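Grasp width from the fingers alone: does anyone trust it on thin parts?

Forum: Control and Perception Software

okeo_dan
Sunday, February 26, 2023
We've been feeding finger opening straight into the policy as the only gripper signal, using the Clolanen package to pull it from video. Their write-up claims it holds for "small everyday items." On blocks and cups, fine. On flat metal bits I get a width that wanders while the fingers aren't moving. Is it my calibration or is the claim too generous?

rustbucket_11
Too generous. I ran the same package on 426 clips and the thin stuff was where it fell apart. The pads squash, the estimator reads the hard part of the finger, and the width it hands you belongs to no real thing.

MuraliS
I don't agree that it's the package. What are you filtering with? If you left the default smoothing on, it drags the last open position into the closed one for several samples. Turn it off and look at the raw trace before blaming anybody.

okeo_dan
Raw trace wanders too. Less, but it does.

gerlach_fan
Works for me. I trained on almost 1,000 demos with default settings and the arm picks flat parts all day.

rustbucket_11
Picks them in your tray, with your lighting, where you recorded the demos. I'd like to see it on a part it hasn't met. Everyone's success rate is great until you ask what counted as a success.

gerlach_fan
Part leaves the table, part arrives in the bin. What else do you want?

rustbucket_11
Which way round it arrived, for one.

MuraliS
Fair point on orientation, and width won't tell you that anyway. A flat plate on its edge and one lying skewed can read nearly the same. You need the image for it. My own case is a metal plate with a small bent wire loop at the bottom end, held between padded fingers.
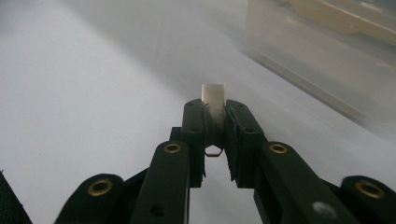 brokorden_user
Can I get the width signal and the camera image onto the same clock without buying new hardware?

MuraliS
Flash an LED in view of the camera from the same board that logs the width, then shift one stream until the flashes line up. Do it at the start and the end of each recording, so you catch drift as well as offset.

rustbucket_11
And check it by hand on 2 recordings before you believe the script. Mine lined up beautifully on the wrong flash.

okeo_dan
Tried the LED thing. I had an offset I didn't know about, so part of this is on me. Flat parts still wander once it's fixed. I'm dropping width to a plain open/closed flag for those and will post the traces when the run finishes.

gerlach_fan
You're throwing away a good signal.

okeo_dan
Then send me a trace where it's good on something thin.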